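盒子买够了没有

收纳这门生意许诺给厨房的东西,我用了一个冬天去核对

特稿|居家

我家水槽左边的那个柜子,门是关不严的。里面住着历年买下的塑料盒,方的、长的、扁的,盖子单独立在一个旧饼干罐里。每次要装半碗剩下的红烧萝卜,我都得蹲下去翻,翻出来的盒子大一号,翻出来的盖子小一号,最后萝卜连碗带一只盘子扣着进了冰箱。这种事一个礼拜总有几回。

可我手机里收藏的那些厨房照片从来没有萝卜。照片里的冰箱像牙膏广告,一格一格全是白盒子,标签朝外,高低一致。底下的评论都在问链接。我也问过,也买过,买完之后柜门才开始关不严的。

所以编辑部说要做一期收纳,问谁愿意写盒子,我举了手。条件是我不写推荐清单。 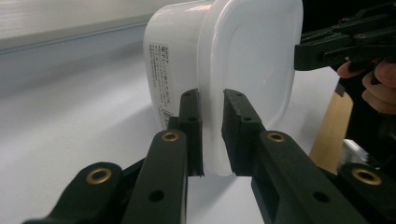
本页上次修改:5月

先说价钱。我把抽屉里还找得到的小票和网购记录翻出来加了一遍,单是厨房用的塑料盒,加起来超过2,000元。写下这个数字的时候我停了一会儿。它够换一台像样的抽油烟机,或者请人把那扇关不严的柜门重新装过,铰链换新的。钱是一点一点花掉的,每次都觉得自己在省钱:食物坏得慢了,米不生虫了,柜子里腾出地方了。每次下单的理由都讲得通,合在一起就讲不通。

卖盒子的人当然懂这个道理。我在一家叫Cullura的家居杂货店里站了一个下午,看人怎么买。店里把盒子摆成一面墙,从最小的酱料盒到能装下一整棵白菜的大盒,尺寸之间互为倍数,两个小的正好叠在一个大的上面。一个女孩拿着手机比对,嘴里念冰箱隔层的高度,念了两遍还是不放心,打电话回家让人拿尺子量。她最后装了满满一篮子去结账。我问她里面准备放什么,她想了想,说先买回去再说。

先买回去再说。这句话我在采访里听过太多次,几乎可以印在购物袋上。

店员Rohani Subramaniam在这面墙前工作了好几年,对来买盒子的人有自己的一套分类。有人是搬家,有人是刚结婚,有人是跟家里人吵了一架。“吵架的买得最多,”她说,“一进来就要全套,盖子都要一个颜色的。”她自己家里用什么?她笑,说用果酱瓶子,还有外卖送的汤盒,洗干净接着用。“员工有折扣,我一开始也买。后来觉得洗起来麻烦,盖子那一圈槽里总有油。”

盖子那一圈槽,说到了要害。收纳书爱讲外观,讲动线,讲“看得见才会用”,很少讲洗。一只带卡扣的盒子,盖子内侧往往有一道放密封圈的沟,装过咖喱之后,沟里那一线黄色要用牙签裹着布去掏。密封圈拆下来要晾,晾干了要装回去,装反了会漏。我做过一次记录,一顿饭四个人吃,剩菜分装进小盒,第二天热了再吃,洗盒子的时间比洗碗还长。碗是圆的,海绵一转就过去了;方盒有角,角里藏东西。没有哪张漂亮照片拍过沥水架上一排仰着的盖子,而真正用盒子的人家,沥水架大半时间就长那个样子。

再说“统一”。统一这件事在收纳圈里地位很高。教人整理的课程第一讲往往就是换容器:把原包装扔掉,全部倒进同款的盒子。我上过其中一门网课,讲师Teodor Hellström讲得很好,声音温和,厨房明亮,学费是200元。他让学员先把橱柜清空,拍照,再列一张要买的容器表。我把表列完,发现按他的办法,我需要扔掉还能用的盒子,去买一批新的盒子。我在课后留言里问,旧的怎么办。他的回复很客气,建议我捐出去,或者用来装车库里的杂物。我没有车库。

我并不怀疑他的诚意。他家里多半真的那么整齐。我怀疑的是因果。一个有时间把绿豆、红豆、薏米分别倒进盒子、贴好签、按高矮排队的人,用塑料袋夹个夹子也会整齐。换一个下班到家已经天黑、锅里还要煮东西的人,再好的盒子也只是台面上又多一样要收的东西。课程卖的是结果,盒子是道具,中间缺掉的那一段是时间,时间没有链接可以点。

原包装被扔掉还有别的代价,我吃过亏。淀粉和糯米粉倒进同样的白盒子以后,我靠手感分辨了几个月,直到有一次用糯米粉给里脊挂了糊。保质期也跟着包装一起走了。有一盒干贝,我记得是过年时别人送的,哪个年,家里人说法不一。后来我剪下包装上的日期塞进盒子里,盒子是半透明的,纸片贴着内壁,看得出有字,看不清是什么字,还是得打开。贴标签机我也买了,Cheema的,粉色,用掉一卷带子之后就没有再买第二卷。现在它躺在放电池的抽屉里,机身上贴着一张它自己打出来的标签:标签机。

透明还是半透明,在爱好者中间是吵得起来的话题。半透明那一派说好看,杂色都被滤掉了,一柜子奶白,心里安静。透明那一派说看不见等于没有,白盒子里的豆腐干就是这么长毛的。我两派都试过。奶白色的盒子拿来放袜子、放针线、放说明书,我没有意见;进了冰箱,我认为它是食物的墓地。盒子推到里头,前面再挡一盒,半个柠檬在里面能待到变成化石。透明的好一些,好得也有限,因为冰箱里灯光昏黄,盒子外壁又总有一层水汽,隔着看,什么都像昨天的土豆。
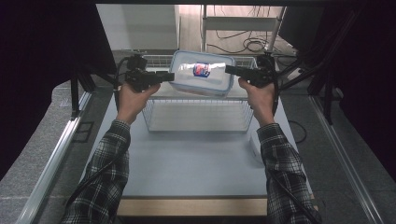 盒子外面再套篮子,是近几年才流行的做法。理论上它解决的是“拿取”:早餐要用的归一篮,做汤的归一篮,整篮端出来,用完整篮送回去。我承认,在我试过的所有主张里,它是离有用最近的一个。网篮看得见里面,也不怕潮。挑的时候要拿盒子去试,像图里那只浅蓝盖的透明长方盒,配的是白色铁丝网篮,侧面是一根根竖着的细铁丝,站着也能往里看个大概,这一点比不透光的塑料筐强。可圆角的盒子放进直角的篮子,四个角总归要空出一点,这是几何,哪家的产品经理也没有办法。我家那只网篮还有一个毛病,底部铁丝的间距正好卡住小盒子的边,抽出来的时候带着整只篮子一起走。有一回连酱油瓶也带出来了,地砖缝里的颜色至今比别处深。

写到篮子,不得不说到“分类”。一只篮子管一类东西,听起来谁都会。真做起来,辣椒酱算调料还是算早餐?我们家有人早饭吃馒头抹辣椒酱,所以它应该在早餐篮;但晚上炒菜也用它,所以它应该在灶台边。结果是它在哪里都不对,常年站在餐桌中央,成了没有户口的人。我母亲来住的那段时间,对我的篮子系统表现得很尊重,每次用完都问我放哪儿。问到后来我自己也答不上来。她走以后我发现她把所有常用的东西都摆在灶台右手边,挨着,没有盒子也没有篮子,伸手就有。我用了那个摆法到现在。

我跟Cetum的一位售后聊过。这家公司做保鲜盒,名气不大,产品耐用,接电话的是真人。我问她客人最常来问什么,她说是单买盖子。盒身摔不坏,盖子会丢,会变形,卡扣会断,客人想补一只,可那一款早就改了尺寸。新盖子扣旧盒子差一点点,差的那一点点就是再买一套的理由。我问尺寸为什么要改,她说这不归她管。过了一会儿又补了一句,她自己家里也有一摞没盖子的,拿来种葱。

我把这一段写进初稿以后,有同事觉得刻薄,说改款是为了改进。有可能。我手上新旧两代的盒子都有,并排放着,装了水倒扣过来试,都没漏。新一代的边沿更厚,扣的时候声音更脆,别的区别我说不出来。声音脆,大概真的有人喜欢。

再讲叠放。所有的宣传都会讲叠放,说空盒可以一个套一个,省地方。这句话成立的前提是盒子从大到小买齐了,并且洗完以后有人按从大到小的次序放回去。我们家洗碗的人和放碗的人常常是两个人,两个人对“次序”的理解不同。套在一起的盒子还有一个只有用过才懂的烦恼:套得太紧,中间吸住了,拔不出来,要用热水冲外面那只,或者两个人一人拽一头。反过来,套得松的那种,柜门一开就往外滑。柜子的深度也跟盒子作对,老房子的吊柜浅,长盒子竖着放要顶门,横着放又浪费半边。

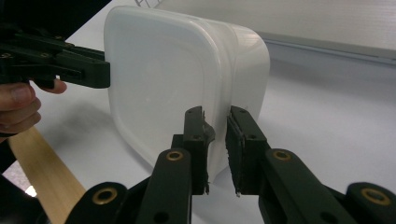 侧放在白色桌面上的半透明白色塑料盒,圆角。

有人大概会说,那就少买,买好的。这话我年轻时也信。Larkotix出过一款号称能用一辈子的储物盒,价钱是普通货的好几倍,我咬牙买过,打算就用它终老。它确实结实。问题是我把它借给了邻居装饺子,饺子回来了,换成了一盒卤蛋,装卤蛋的是另外一只盒子。盒子在人情里是流动的,你给出去的和收回来的很少是同一只。我后来想通了,凡是要送人的,一律用不心疼的盒子装。于是家里又必须留一批不心疼的盒子,柜门就是这样关不上的。

也有人会拿我母亲那一辈说事,说从前没有这些盒子,日子也过。我不大赞成这样讲。从前有搪瓷盆,有玻璃罐头瓶,有饼干铁盒,铁盒里永远不是饼干。东西照样多,照样舍不得扔,装奶粉的罐子装了二十年的扣子。那时候的厨房我记得清楚,既不清爽也不简约,只不过没有人把它拍下来给别人看,当然也就没有人为此觉得羞愧。羞愧是后来才有的,跟着白色的冰箱内景一起来的。我认识好几个人,客人上门之前先关厨房的门。他们的厨房我都进去过,再正常不过,案板上有葱,灶上有锅。

为了公平,我也请一位真心喜欢盒子的朋友让我去看她的柜子。她住得不远,做会计,家里的确整齐,盒子用得出神入化:切好的姜丝一盒,焯过的西兰花一盒,连洗好的葡萄都按大小分开。我在她厨房里待了一个晚上,挑不出毛病,菜端上来也快。吃饭的时候我问她每个周末要花多久准备这些,她说看情况,听着歌就过去了。她先生在旁边剥虾,头也没抬,说一个下午。两个人对视了一下,话题就转到孩子报什么班上去了。

她喜欢做这件事,我相信。有人喜欢钓鱼,有人喜欢把葡萄分开。作为爱好,它便宜、安静,还能吃。让我不自在的是把爱好写成家务的标准,再把标准做成货架。货架前的那个女孩,念着隔层高度的那个,她要的恐怕也不是姜丝。她想要一个不那么乱的晚上。店里卖不了晚上,只好卖给她盒子。

那么写到这里,家里的柜子我到底怎么处理了。

我把所有的盒子和盖子搬到地板上,一只一只配对。这活干了一整个上午,膝盖疼。配得上的留下,配不上的盒身拿去当抽屉里的隔断,装皮筋、装充电线,有一只放在阳台上接空调水。配不上的盖子,说实话没什么用途,我试过当花盆托,太浅,水会漫出来,最后还是扔了,扔的时候仍然疑心那只盒子明天就会出现。留下来的数目我没有去数,原则只有一条:不用蹲下就能拿到。凡是得蹲下才够得着的,这些年我都没有真正用过。

盖子从饼干罐里搬了出来,改成扣在盒子上收。这样占地方,所有的收纳书都反对。书上讲应当盒身相套、盖子竖插,空间利用率最高。我照书上的做过好几年,空间是省下来了,每天晚上找盖子的那一会儿没有省下来。现在我打开柜子,看见的是一只只扣好的空盒,里面装着空气,样子有点蠢。拿一只就能用。

标签没有再贴。糯米粉和淀粉都回到了原来的袋子里,卷起口,夹晾衣服的夹子。冰箱里留了一格专放剩菜,只许用透明的盒子或者碗扣盘子,谁看见谁吃。这条规矩执行得时好时坏,上礼拜在最里面又找出一截山药。

至于那面墙,交稿之前我又去了一趟Cullura。墙还在,换了新的颜色,一种说灰不灰的绿。Rohani Subramaniam正在给最上面一排上货,问我写完了没有。我说快了。她说新款的盖子没有那道槽,洗起来方便多了,让我摸摸看。

我摸了,确实没有槽。我在那里站了好一阵子,把盒子翻过来看了价签,又翻过去。家里那个柜子,右边倒是还空着一块。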